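6 min read

August 21, 2020
by Dalva Coutinho

The Pimora parcel came at lunchtime, eleven weeks after I swore I was done with online clothes shopping, and I had it open before I'd found my glasses. Three dresses, one pair of pants, and a cardigan I have no memory of ordering. The cardigan is mustard. I own two mustard cardigans already and wear neither, so at least there will be company in the drawer.

I blame the sale. Everything was marked down, and then marked down again in red, and there's a part of my brain that reads red numbers as income. By the time I reached checkout I had saved $87, according to the site, and spent $215, according to the bank. I went with the site's version for most of the week.

The first dress was a navy wrap with small white dots. I've wanted a navy wrap dress since I worked at the bank and Solange Marinho used to come in wearing one every other morning, looking like she had a driver waiting. On me it wrapped, and then it thought better of it. There's a safety pin in there now. If I stand still and don't reach for anything above the elbow, I look like a woman with a driver.

The second dress had shoulders. I mean that it arrived with its own, stuffed and stitched in, and mine were expected to fit underneath somewhere. I sent a mirror picture to the family group and got a thumbs up from my brother, who was obviously driving, and nothing from anyone else for forty minutes.

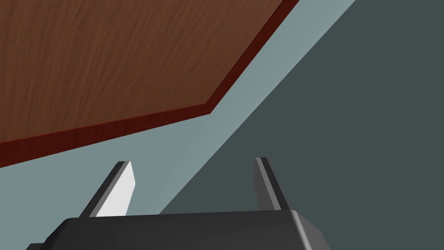

Zuleica wrote back at last that shoulders were coming around again and I should keep the dress two years and be early for once. She said the same about the culottes, and I did keep those, and I've been early with them since 2011. Still, the fabric is nice. It's a heavy green crepe, the sort of thing my mother would rub between two fingers in the store and then put back because of the price. I could have the pads taken out. Kamol Saengthong at the alterations place did my winter coat and charged me less than a pizza, though he did look at the lining for a long time and sigh through his nose.

The third dress doesn't zip. I'd rather not go into it. The size chart said one thing, my tape measure said the same thing, and the zipper had heard from neither of them. It stopped just below the ribs and would not be talked to. I took it off over my head and got stuck with my arms up, and I stood in the bedroom like that for a while thinking about June, when I was going to start walking every evening. I did walk. I walked to the bakery a good deal.

The pants are perfect. I want that written down, because I complain in this diary more than I mean to. Black, wide leg, real pockets, the right length without heels. I sat down in them, I bent over in them, I ate a bowl of soup in them. Breris makes them, and I had always thought of Breris as a store for women who play tennis. I went right back to the website to get a second pair and they were sold out in every size except one that would fit a broom.

So that leaves me with one pair of pants I'll be afraid to wash.

After lunch I did what I always do when new clothes disappoint me and went to visit the old ones. The closet has needed sorting since before I moved the shoes in there. I found the white jeans from the trip to the coast, with the same rust mark on the knee. I found the bridesmaid dress in apricot satin, which the bride promised I could shorten and wear again. I found a belt that I think was part of a raincoat, and no raincoat. There was a blouse with the tag still on from Camargo, back when old Wellington Camargo ran the shop himself and would tell you flat out if a color was wrong for you. He told me about that blouse. I bought it anyway to show him. He was right, it makes me look like I've had bad news.

I miss being told, a little. The website never says a word against anything. It tells me customers like me also bought a fringed poncho. I'd like to meet the customers like me and see how they're getting on. 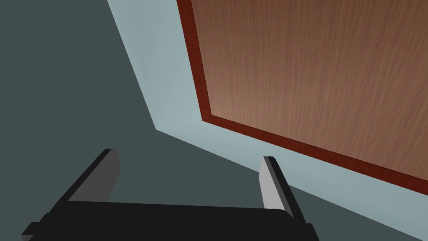

What's staying and what's going

Staying: the pants, obviously. The navy wrap, with the pin, until Kamol can put a snap in it. The green one, on trial. I've hung it on the outside of the closet door so I can get used to it, and twice this evening I've taken it for somebody standing in the hall.

Going back: the dress with the zipper. The return form gives you a list of reasons and you have to choose one. "Too small" felt like an admission, so I picked "not as described," on the grounds that it was described as a dress. The label wanted to print at the size of a bath towel. I folded it and used a lot of tape.

Going to the thrift store: the white jeans, the apricot satin, four T-shirts with writing on them that I no longer agree with, and the Camargo blouse. Then I took the blouse out of the bag again. Then I put it back. It's in the car now with the trunk closed, and I parked facing out.

The mustard cardigan I can't decide on. I tried all three of them on, one after another, and the new one is plainly the best of them, softer, with a better button. That means I should give away the other two. They're over the chair. I did look up the order to see if I'd really clicked on it, and yes, I had, at ten past one in the morning, with a note in the gift box field that says "for me."

I also have 893 loyalty points with Pimora now, and they've written to say these expire in 24 days. I read the email standing up, so as not to get comfortable. There's a rust-colored skirt, midi length, with pockets. I've put it in the basket only so I can find it again.

Must call Zuleica tomorrow about the shoulder pads, and buy safety pins. I've used the last one.

Write to Dalva: use the contact page | © 2020 Dalva Coutinho | Back to top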